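Speaker notes - "Who gets the middle of the table?"
Divton meet-up, evening slot, 18 minutes plus questions

Right, opening. Don't start with the architecture slide, I did that in February and lost the room by the second box. Start with the story about the two arms both going for the same packet and both stopping dead. Leave a pause there. Ľubomír has promised to laugh.

Then say who I am: I look after the planner on Daseck, which is our bit of software for two arms sharing one table. Otakar does perception, Halfdan does the low-level control, and I sit between them and get blamed by both (fair enough, mostly). Everything I'm showing tonight lives in the planning layer. If anyone asks about motor tuning, point at Halfdan.

SLIDE 2 - The job
Sorting sounds dull and I love it. You've got bins, you've got packets, you've got two arms, and you want the right packet in the right bin without anybody bumping anybody. One arm on its own is a solved enough problem for us. The second arm is where it all gets interesting, because now the free space changes while you're thinking about it.

Say this slowly: a plan is only good for as long as the world it was made for.

SLIDE 3 - What we tried first
A lock. One big lock on the middle of the table. Whoever holds it may go in, the other one waits. Wilmer wrote it in an afternoon and it was perfectly safe and painfully slow. One arm was always standing about like somebody queuing for the loo. Own up to this cheerfully, people like it.

SLIDE 4 - What we do now
Small reservations. Before an arm moves, the planner works out the space it'll sweep through and for how long, and books that. The other arm's planner has to route round the booking or wait for it to run out. Click through the animation here, 3 clicks, and don't talk over the last one.

Things to mention if I'm not already behind:
The bookings carry a bit of padding. Too much and you're back to the big lock.
We book the way out as well as the way in. We forgot that at first, and ended up with arms that could get to a bin and then couldn't leave.
A booking dies by itself if the arm doesn't start moving. Without that, one crashed process holds the table hostage all night.

SLIDE 5 - The table
Let this one sit for a moment before carrying on. Toothbrushes, all in wrappers, and the four bins run in a line between the arms, so there's hardly a reach that doesn't matter to the other side. The orange bin and the teal one both have packets poking out over the edge. Point at those! To the planner a bin is a neat box with a flat top, and a packet sticking out past the rim isn't in that model at all.
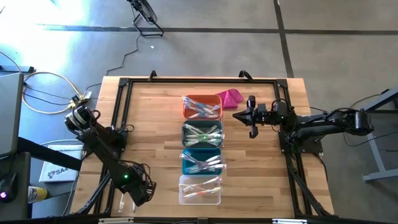
Why not just have one planner for both arms at once?
We tried it, and the search got too slow to be any use: every extra joint makes the problem bigger, and by the time it had an answer the camera had a newer view of the table. Two planners with a shared booking list give slightly worse paths, but they give them in time.

Somebody always asks that, so I'd rather get it out of the way here than at the end.

SLIDE 6 - Wrappers are horrible
This is Otakar's slide really, I'm only borrowing it. Clear plastic throws glare back at the camera, and where two packets overlap it's hard to say which is on top. So perception doesn't give me "the packet is there", it gives me a handful of guesses with scores. I plan for the best one and keep the second warm. If the gripper closes on nothing, we go straight to the spare guess without a full rethink.

Mention the replay tool. We log every booking and every guess, and Livora (our viewer) plays them back side by side. We ran 100 recorded picks through it before letting the new release near an arm. Best thing we've built, and it's mostly a slider and a play button. If the wifi's up, show it live. If not, skip on and don't apologise for five minutes like last time.

SLIDE 7 - Still broken
Ties. When both arms want the same region at the same instant we toss a coin, which works but makes bugs a pain to reproduce. Demetrius wants a fixed order, I want it based on who's been waiting longest - we're still arguing. Ask the room for a show of hands.

Soft stuff. Cloth, bags, anything floppy. The planner treats it as a lump, and it isn't one.

SLIDE 8 - Thanks
Thank Farquharson for lending us the room and the projector. Names of the team up on screen, read them out properly, practise Hafþórsson beforehand. Questions. Water's on the left of the lectern.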